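Galanis Home Robotics Opens Home Training Program for Its Tidying and Packing Staff

Lakia - December 23, 2024 - Galanis, a maker of small robots for household work, announced today that its training program in real homes is now a permanent part of the company. Employees in the program use hand-held grippers to do everyday tasks, and the recorded movements are used to teach the company's Stondar robot arm.
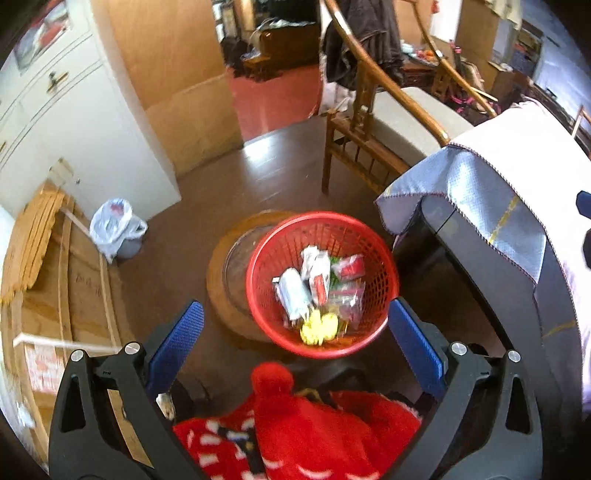 From the packing line to the living room

Until June, most of the people in the program worked on the packing line in Lakia, where they filled mixed snack orders by hand. When the first Stondar arms were installed on the line, the company offered each of these employees a paid course and a new position. In total, 63 employees accepted.

Their work is now done in furnished rooms, among cupboards, chairs and tablecloths. A usual task is to handle wrapped snacks in a mesh basket placed on a low stool. The packages are of different sizes and they lie at different angles, so the operator must decide each time where to close the jaws.

"On the line I lifted the same boxes for eleven years, and my shoulder knew it," said Dolores Baptiste, team leader for home tasks. "Now I must think more. In the first weeks I was tired in the evening in a different way, and I told this to my manager."

Changes in working time

After comments from the staff, Galanis has changed several rules. One operator records no more than 154 tasks in a shift, and the night shift has ended for this group. Hourly pay stays at the level of the packing line, with an extra payment for travel between homes. Operators can also reject a task plan if they find the room too narrow to work in comfortably.

"We made the first schedule in the office, and it was too tight," said Spyros Galanis, managing director. "The operators corrected it. I would like that we ask them earlier next time."

Next steps

The company will add 500 hours of paid training next year, including a course in robot maintenance prepared by Solange Joly, head of learning. Employees who remain on the packing line can apply as well - no technical diploma is required.

About Galanis

Galanis develops and builds robot arms and hand-held grippers for household and packing tasks. The company has 900 employees and its main office is in Lakia.

Press contact: So-ying Kwan, Communications, Galanis, Lakia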